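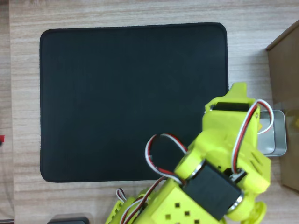 Why does the planner keep timing out on short moves? The start state it gets is stale, so it spends its budget trying to leave a pose the arm is no longer in.

29th August

Most of the day went on the Cerkisix arm and its planner. The joint states reach Kumine through a queue I set up in January and never looked at again. The queue holds 3 messages. On a long move the lag is lost in the path tolerance. On a short one the start check fails, the planner retries, and the retry reads the same old message.

Replaced the queue with a single latest-value slot and added a timestamp check before each plan call. Replayed the log from last night: 3,000 plan requests, 1,673 of them short moves. Timeouts among the short ones dropped to 2. Both were real joint limit cases, so I left them alone.

Then the approach to the tin. Nesta gives a rim height from the depth image, and the reflective side wall still pulls the estimate low. I masked the wall and fit a plane to the rim points only. The fit is steadier – though it falls apart if the gripper covers too much of the rim, and the code should refuse to update in that case. For now it logs a warning and carries on.

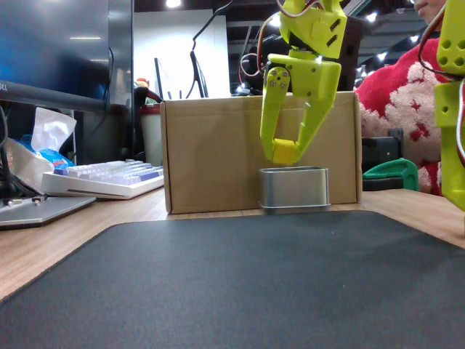 Gripper over the tin, fingers open.

Ji still prints servo angles in degrees while everything else is in radians. Did not touch it. Changing the units would break the old plots, and I want those for comparison.

To do: refuse rim updates under occlusion, rename the slot class, write a test for the clock skew – the replay tool hides it by stamping everything with its own time.

Search this diary Go

Contact | Copyright | Back to top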